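Pliage à plat ou en boule : la méthode Skado change vraiment quelque chose ?

gerardo_f – 28 messages
Bonjour. On me vante partout la méthode Skado : tout plier sur une grande surface dégagée, en partant d'un coin. Je demande à voir. Mon point de départ, orange et chiffonné :

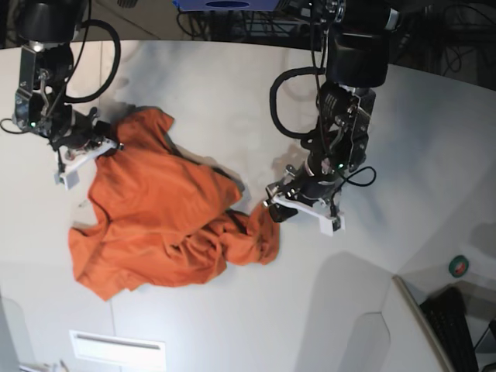
Le tissu orange avant pliage, table blanche

Les bords partent dans tous les sens, alors « trouver le coin »...

Milagros E.
Tu l'étales d'abord, Gerardo. Une secousse, les deux mains, et le coin vient tout seul.

gerardo_f
Oui, enfin, sur une chemise peut-être. Quand c'est tortillé comme ça, je tire un bout et le reste suit en paquet.

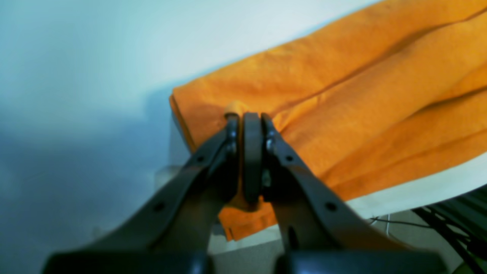

Et puis un ourlet roulé sur lui-même, ça ne s'aplatit pas d'une secousse, quoi qu'en dise le guide.

belmonte28
Pas d'accord. Je lisse l'ourlet à la main avant de plier et ça tient dans le tiroir.

Milagros E.
Pareil. Par contre le spray défroissant Drerano, je n'y crois pas du tout.

gerardo_f
Là-dessus on est d'accord. Pour le reste, je retente demain matin – sans grand espoir.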